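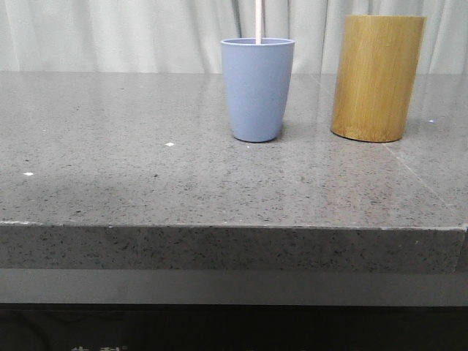
Blue cup with a pink stick in it, wooden cylinder to the right.

Reading Consumer Claims, Week 4
How much do people drink? Surveys, cups and other weak instruments
Instructor: Rajeshwari Mathew
Handout for the September section. Bring it with you, marked up.

We left off last week with the Dirkine hydration report, which many of you found convincing. I don't, and I'd like you to see where it goes soft before you write your own review of it.

The claim, as printed on the first page: 70 percent of adults "fall short of a healthy daily intake of water." Dirkine sells Plesteck, a bottle that reminds you to drink. Selling bottles doesn't make the company wrong. It does mean you should read the method section first and the press summary last, if at all.

1. Who was asked

Invitations went to 1588 households. Completed forms came back from 269 of them. The report calls this a "strong response." Work out the rate yourselves before class and see if that is the phrase you would choose.

A small sample can still be useful. What matters more is whether the people who answered are like the people who didn't, and the report is silent on this. Someone who fills in a long form on drinking habits may be worried about drinking habits. Or may simply have a free afternoon. We can't tell, and neither can Dirkine.

2. What they were asked

The main question reads: "On a typical day, how many cups of water do you drink?"

Take the words one at a time. "Typical" asks people to average over days they don't remember well. "Water" leaves out coffee, tea, soup and fruit for some readers and includes them for others. And then there is "cups." The measuring cup in an American recipe is eight fluid ounces. The thing in your kitchen cabinet probably isn't. Some people fill a tumbler to the brim, some stop halfway, some add ice and count the whole thing.

Last term Eugeniusz Cieślak ran a rough check with this class. Students poured "a cup of water" into whatever they normally use at home, then weighed it. The largest pour was more than double the smallest. It was a quick exercise with willing students, so please don't cite it as a study, but it ought to make you nervous about any table that reports intake to one decimal place. Dirkine's does.

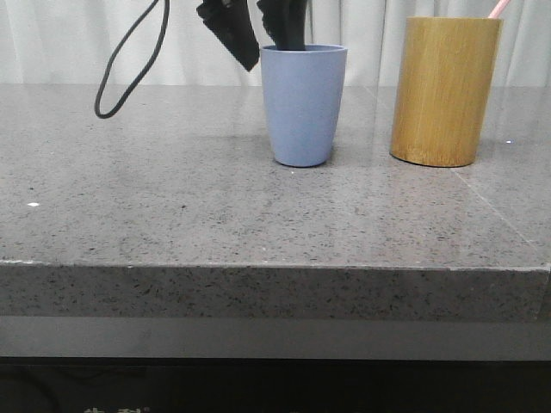
A second trouble is memory. People are poor at recalling small, repeated acts, and drinking is one of the smallest. A diary filled in through the day does better than a form filled in at night, though keeping a diary may change what people do. Some of them will drink more, knowing they have to write it down. There are ways to deal with this – a run-in period, for one – and we'll get to them in Week 6.

3. What counts as "short"

Here I lose patience. The report never says where its cutoff comes from. There's a footnote, and the footnote points to an earlier Dirkine leaflet, and the leaflet has no sources. How much a person needs depends on body size, heat, work, food and health. A single line drawn through all adults is a choice somebody made, and moving it by one cup would change the headline figure. By how much? We'd need the full spread of answers, and only the total is given.

4. The follow-up

Dirkine also says that 30 participants who used Plesteck for a month "felt more alert." There was no comparison group. They had been given a free bottle and told what it was for. I would expect to see much the same result if you handed out scented candles with a leaflet on alertness.

For your review (two pages, due at the start of next class)

Pick one weakness from sections 1 to 4 and follow it all the way down. Say what it does to the main claim: does it push the number up, push it down, or leave us unable to say? "The sample was small" is not a finding unless you tell me what follows from it.

Then write the survey question you'd have used in place of theirs. Try it on two people outside this class and report what they thought it meant. Most of you will have to rewrite it. Hand in both versions.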